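News > Community > Housing

Furnished apartments open in former Twal building

By Lotte Kramer
May 2023

Print this article | E-mail this article

The first furnished apartments in the former Twal office building are ready for tenants, and the people fitting them out have spent much of the past few weeks on blankets, cushions and bedding.

The building on the north side of Clorkenia stood empty after Twal moved its staff to smaller offices across town. Esance, a local housing nonprofit, took over the lease last September and has been turning the upper floors into short-stay apartments for people who arrive in town for work or hospital treatment and need a place for a few months.

There will be 25 apartments when the work is finished. The first are on the third floor, and tenants can begin moving in once the fire inspection has been signed off. The rest will follow floor by floor.

Each apartment comes with a bed, a table and chairs, basic kitchenware and somewhere to sit in the evening. Most of the large furniture was bought secondhand from a hotel that was refitting its rooms. The smaller things, including lamps, curtains, throws and pillows, are a mix of donations and new items.

Socorro Paucar is in charge of the interiors. She said the large pieces were mostly in good condition but looked dull when they were all delivered together.

"It was gray, black and white as far as you could see," she said. "We had money for paint or money for textiles. The walls were fine, so we bought textiles."

Her plan gives each apartment one strong color, carried by the cushions, with a patterned blanket underneath. One set pairs mustard-orange cushions with a black-and-white blanket. Others use dark red, teal or a plain leaf green. The kitchen towels are supposed to match, although the green ones have not come in yet. 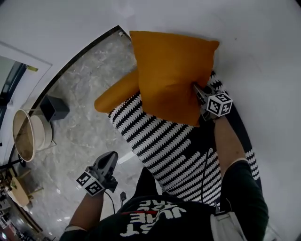 A mustard-orange throw pillow and a longer cushion with a black-and-white patterned blanket.

The blankets are laid on first and the cushions set on top, with a long one paired with a square one. All of the covers can be taken off and washed. Paucar said that was the one point she would not give up, even when a cheaper set was offered with the covers sewn shut.

Every apartment also has a printed sheet showing where things belong, so that the cleaning crew can put a room back in order between tenants. Reynaldo Tolentino wrote the sheets after trying out the cleaning schedule in three apartments. A full turnover took him close to four hours the first time. He has since moved the spare bedding from the basement to a closet on each floor, and he expects that to save a good part of an hour.

"You go down for a pillowcase, you come back up, and it's the wrong size," Tolentino said. "Now it's across the hall."

The sheets are in large type and use simple drawings. They cover the bed, the seating, the kitchen shelf and the bathroom. Tenants may arrange their rooms any way they like during their stay.

Esance is still looking for donated items in clean condition. The list includes floor lamps, small rugs, mixing bowls, bath mats and blankets without fringe. It cannot take mattresses, used pillows or electrical goods without a working plug. Donations may be dropped off at the loading door on the east side of the building on weekday mornings. Large items need to be arranged by phone in advance.

The laundry room on the ground floor is due to open with the first apartments. It has machines from Cinon, a commercial laundry that closed its second location last year. Tenants will not pay to use them, but they will be asked to sign up for a time slot.

Some neighbors asked at an earlier meeting about parking. Bram Van Damme, the site manager, said the lot behind the building has 101 spaces, most of them unused since the offices closed. Tenants will be given permits for that lot and asked to keep off the side streets. Delivery trucks will use the east entrance until the work on the upper floors is done.

Mohcine Fahmy, who handles applications, said roughly 100 people had asked for information so far. He said priority would go to relatives of hospital patients and to new hospital staff, and that the waiting list would be kept separately for single rooms and for family apartments. Applicants need a letter from an employer or a hospital social worker.

Rents have been set for the first year and cover heat, water and internet. The full price list and application form are available at the Esance front desk.

Neighbors can see two of the finished apartments at an open house on Saturday, from 10 a.m. to 2 p.m. Visitors should use the main entrance and take the elevator to the third floor.

Print this article | E-mail this article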